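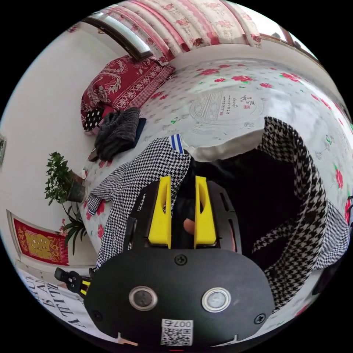
图一：并排竖着的两根黄色夹指

千鸟格衣服换季怎么打理

每年到了五月，我都要把穿了一冬的千鸟格衣服翻出来，慢慢收拾一遍再入柜。这种花纹黑白分明，沾一点浮毛就特别显眼，急不得，泡上一壶茶，边听广播边弄最舒服啦。

先看洗标，写着只可干洗的就老老实实送店里。能在家打理的，把口袋掏空，扣子扣好，平铺在大毛巾上，用软毛刷顺着一个方向轻轻刷，领口和袖口多刷几下。起了小球千万别用手揪，把布面绷平，用去球器贴着慢慢走，接缝和扣子旁边绕开。

有褶子的地方，衣服挂起来，隔一点距离用蒸汽熏，熏完用手掌把布顺一顺，格子对齐了再放手。熏好别马上收，敞着晾120分钟，潮气散净了才好进柜。我有一年贪快，直接塞进袋子里，后来打开一股闷味，心疼了好久！

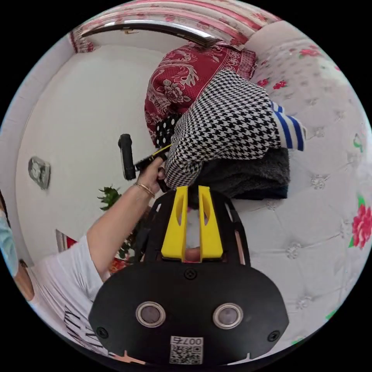 Melahat Bozkurt：请问里衬是不是也要翻过来熏一遍？我那件外套面子挺括，里子总是皱巴巴的，腋下那块尤其难弄。

要的，里衬最好先做，翻过来从下摆往上熏，蒸汽调小些，腋下可以卷一条毛巾垫在里面撑着。做完里子再翻回来弄面子，省得刚熏平的格子又压出印来。入柜时选宽肩衣架，外面罩个透气的棉布袋，衣服之间留点空隙，秋天拿出来抖一抖就能穿了。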